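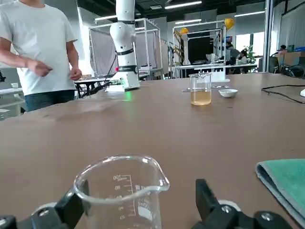 One of our current developers was asked what the job is like, and the reply came back in a single breath: you write a planner in the morning, you watch two arms disagree with it after lunch, and by evening you know something about grasping that you didn't know at breakfast. The same reply added that the logging tools used to be terrible and are now merely plain, and that whoever joins next should feel free to complain about them loudly.

Motion Software Developer, Dulletti (Breninwood lab)
Full time, on site
Posted 7 August 2023

Dulletti writes the software that lets a pair of robot arms do everyday bench work in a chemistry lab: picking up glassware, moving it, putting it down where the next step needs it. Our control stack is called Cocco. It takes in wrist and overhead camera views, plans for both arms at once, and keeps them out of each other's way. We love this work and we'd love more people to argue with about it!

What you'll work on

Most of your time will go into the two-arm planner. Clear glass is still hard for our perception code, and a good part of the job is making plans that cope when the pose estimate is off or arrives late. You'll also look after Rumimel, our replay tool, which lines up joint data, camera streams and planner decisions so we can step through a run and find where it went wrong. It holds 400 recorded runs right now and the search page badly needs a rewrite.
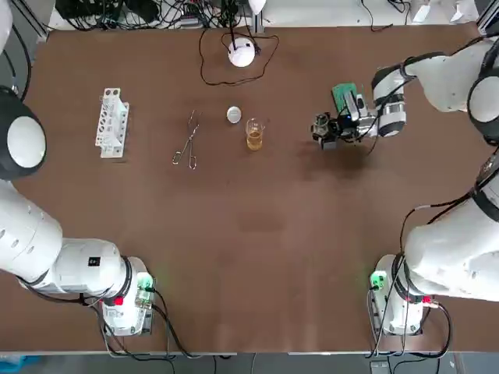 Both arms at the bench, with glassware and tongs on the table.

What we're looking for

You write solid C++ or Python, ideally both, and you've had code running on a real arm at least once — a student project is fine. You should be comfortable with transforms and collision checking. Experience with force control would be great, but we can teach it. You don't need any chemistry.

How we work

We are a team of 16. Everyone on the software side gets bench time every week, and code reviews are short and friendly. New starters spend their first two weeks paired with another developer.

How to apply

Send a resume and a short note about a bug you enjoyed fixing through the jobs page on our site. Code samples are welcome, and so are links to half-finished things. There are two interviews, one by video and one at the bench in Breninwood, and we pay for your travel to the second. We'd like the new person to start in October, but tell us if you need longer.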